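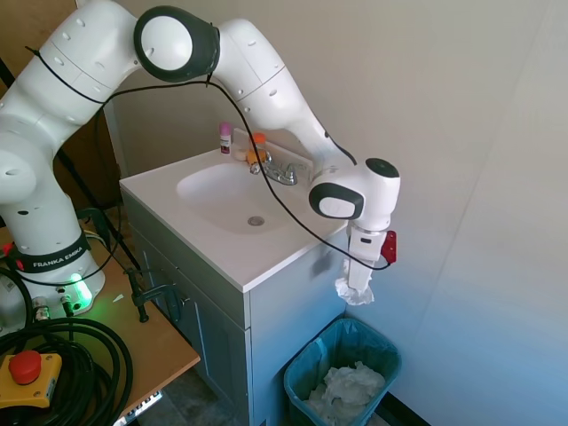

洗手盆下水变慢了,要先倒通渠剂吗?

先别倒,把盆口的塞子拔出来清一遍毛发,大多数慢排水到这一步就解决了。清完还慢,再去拆下面的存水弯。

我家这个盆从二月开始就不对劲。刷完牙水要在盆里转半天才下去,盆壁上留一圈牙膏沫,每天擦每天有。我一开始也是图省事,买了一瓶通渠剂倒下去,等了一晚上,好了三天,又慢了。后来一层一层拆开看才知道,里面缠的全是头发,外面裹着一层灰乎乎的皂垢,药水只把表面那层化掉一点,头发团还好好地挂在那儿呢。

所以这篇就写我现在固定用的做法,从最省力的开始,哪一步见效就在哪一步停。只讲洗手盆啊,厨房水槽油多,是另一套路子,马桶更不在这里说。

要准备的东西

一个矮一点的盆或者桶,能塞进柜子里接水的那种。旧毛巾两条。橡胶手套。一把旧牙刷,最好再来一把细长的瓶刷。一根带倒刺的塑料疏通条,五金店一两块钱一根,我买的是Gruvix的,其实哪家都差不多,挑软一点的就行。手电筒或者头灯,柜子里头真的很暗。

另外准备一副备用的密封垫圈。这个可以先不买,但是如果你家的管子装了很多年没动过,我建议提前买好,免得拆下来发现垫圈硬得像饼干,晚上十点五金店又关门了……别问我怎么想到的。

柜子里的东西全部搬出来。洗发水囤货、吹风机、卷纸,统统搬走,别想着"就拆一下应该不会漏"。卷纸泡了水膨胀起来的样子我见过一次,够了。

第一步,拔塞子

塞子常见的有这么几种。

按一下弹起来、再按一下下去的弹跳塞:多数可以直接捏住盖子逆时针拧,拧松了整个提出来。有的是不用拧的,弹起来之后往上用力一拔就行。拔之前先轻轻转一下试试,能转就拧,转不动再拔,不要上来就使蛮力。

后面有一根提杆控制的老式塞子:直接提有时候提不出来,因为盆底下有根横杆穿着它的尾巴。你得钻到柜子里,找到排水管侧面伸出来的那根横杆,把固定它的圆螺帽拧松,横杆往外抽一点,上面的塞子就松开了。拆之前用手机拍一张横杆插在哪个孔里,装回去的时候会感谢自己。

还有一种是什么塞子都没有、只有一个带十字的滤网。这种不用拆,直接进第二步。

塞子提出来的时候动作慢一点,下面多半挂着一长串东西,黑的,滑的,味道也不太友好。旁边铺张报纸或者垫个塑料袋接着,直接扔进垃圾袋,千万别顺手又冲回下水口(我妈就这么干过,还特别理直气壮)。

塞子本身用旧牙刷刷,重点刷下面那圈橡胶和杆子上的缝。皂垢太厚的话,泡在温水加一点洗洁精里,先去干后面的活,回来再刷就很好刷了。

第二步,疏通条

疏通条从下水口慢慢伸进去,碰到阻力就转一转,再往里送,差不多到头了往上拉。拉的时候别太快,倒刺要慢慢挂才挂得住。我一般要反复拉好几次,直到上来的时候上面基本干净为止。

有十字滤网的要斜着从孔里插,疏通条选最窄的那种。倒刺卡在十字上别硬拽,往回送一点,转个方向再拉。

然后放水试。热水龙头开到手能受得了的温度就好,不要烧一壶开水直接往里灌。塑料管和胶圈受不了,陶瓷盆冬天冷的时候一下子遇到开水也有可能炸裂纹。很多帖子都教人灌开水,我是不敢。

水下得顺了,恭喜,到这里就可以收工,后面当闲书看。

第三步,拆存水弯

存水弯就是盆下面那段弯弯的管子,有U形的,也有像个瓶子一样的。它里面一直存着一点水,把下水道的臭味挡在外面,所以哪怕你觉得碍事也别换成直管。

桶放在正下方,毛巾铺在桶周围。水龙头关紧,跟家里人说一声不要来洗手。我真的吼过一嗓子,门关着没听见,结果管子敞着,水从上面哗地就下来了。现在我都在水龙头上套个塑料袋扎起来,丑是丑,管用!

塑料管的螺帽用手拧,逆时针。戴着橡胶手套摩擦力大,一般拧得动。实在拧不动再用钳子,中间垫块布,力气小小地加,塑料螺帽很容易裂。金属管的用活动扳手,也垫布,不然镀层上会留下一道一道的牙印。

瓶形的更简单,把底下那个杯子整个拧下来就行,里面的水和脏东西都在杯子里,端稳了。

螺帽松开以后,弯管里的水会一下子流出来,手要托着。每拆下一个零件就按顺序摆在毛巾上,垫圈的朝向也照原样放。锥形垫圈有尖的一头和平的一头,装反了一定漏,我建议再拍一张照。

弯管拿到别处去洗。注意啊,是别处!不要习惯性地端起来在上面那个盆里冲,盆底下现在是空的。我邻居Žofie Jireš跟我视频的时候听我讲到这一条,笑得手机都掉了,过了一会儿承认她也干过。

管子里面用瓶刷来回刷,加点洗洁精。如果掉出来耳环、牙线棒、小瓶盖什么的,收好该收的。墙上或者地上的那截管口也用手电照一照,能够得到的地方用疏通条掏一掏。掏完拿块布松松地塞住管口,既挡味道,又防止小零件掉进去。装回去之前记得把布拿出来!

第四步,装回去

垫圈先看一遍。还软、没有裂口的,擦干净接着用。发硬、压扁、有缺口的就换掉。买的时候把旧的带去店里比,外径内径都要对得上,只凭记忆买基本会买错。我那次换的是Skurnus的一包混装垫圈,里面大小都有,剩下的现在还躺在抽屉里。

顺序跟拆的时候反过来。所有接口先用手松松地带上,管子的角度摆正了,再一个一个拧紧。别先把一头拧死,那样另一头往往对不准,硬掰上去迟早要漏。

螺帽起扣的时候先往反方向转一点点,感觉到咔哒落进去了,再顺时针拧。要是拧了半圈就很紧,多半是歪扣,退出来重来。塑料螺帽手拧到紧就差不多了。这种靠垫圈密封的接口不用缠生料带,缠了反而容易压不实。

第五步,试漏

把塞子装回去之前,我先小水流放一会儿,用干纸巾把每个接口擦一圈。纸巾是干的,再开大一点。还是干的,就把塞子装上,盆里蓄半盆水,一次性放掉,再擦一圈。有些漏只在水量大的时候才出来,光开小水是试不出来的。

哪一圈湿了就再紧一点点。紧了还漏就拆开看垫圈是不是歪了,别一直加力气。

试完之后在柜子里铺一张干的厨房纸,放一晚上,第二天早上看一眼有没有水印。没有水印再把囤的东西搬回去。

几个常被问到的

小苏打加白醋有没有用?冒泡很好看,去一点点味道和浮着的皂垢还行,对头发团没什么用。我偶尔倒一次纯当心情好。如果你已经倒过通渠剂,就不要再往里加醋或者别的清洁剂,混在一起有可能出事。

倒过通渠剂还能不能拆?要先多冲水,瓶身上写的时间等够,拆的时候戴手套和护目镜,弯管里流出来的水当成药水对待。要是完全堵死冲不下去,里面泡着一盆药水,我会选择叫师傅,并且一定告诉他里面倒过什么。

用皮搋子行不行?行,但是盆上那个溢水孔要用湿布堵住,不堵的话气都从那里跑了,怎么压都没劲。

没堵但是有臭味呢?先看溢水孔。那里面常年潮湿又刷不到,用细瓶刷蘸洗洁精伸进去转几下,冲干净。长期不住人的房子多半是存水弯里的水干了,放一会儿水就好。

我把弯管都洗干净了还是慢,怎么办?试试家里别的下水口。如果淋浴的地漏也慢,或者洗手盆放水的时候地漏咕噜咕噜响,那堵的位置在更远的主管上,自己那根短短的疏通条够不到。我有一回就是这样,最后找了Hullside的师傅上门,用机器打通的,收了我300块。贵是有点贵,不过人家干得挺利索,走的时候还把地擦了。

平时怎么少堵一点

盆口放个小滤网,头发掉进去就捞。我用的是Garrido的硅胶款,软的,洗起来方便,缺点是盆里泡沫多的时候会漂起来一点,按一下就回去了。

梳头别对着盆梳。剃须的碎胡茬先用纸巾擦掉一遍再冲。棉签、牙线、隐形眼镜一律进垃圾桶,桶就放在伸手够得到的地方,太远了人就会偷懒,我家就是挪近了之后才没人往盆里丢牙线的。

塞子我现在每个月拔一次,趁刷牙的工夫顺手刷掉。弯管一年拆一回也足够了,下水顺的话不拆也没关系。

补充(7/24/20):有读者留言说她家的弹跳塞拧到一半空转,提不上来。这种情况多半是里面的芯子跟着一起转了,戴上橡胶手套捏紧盖子,一边往上提一边拧,通常能出来。还是不行的话,从柜子里把整个下水器的大螺帽松开,从上面整体取出来,不过那样盆口的胶圈要重新压一遍,手头最好有新的再动手。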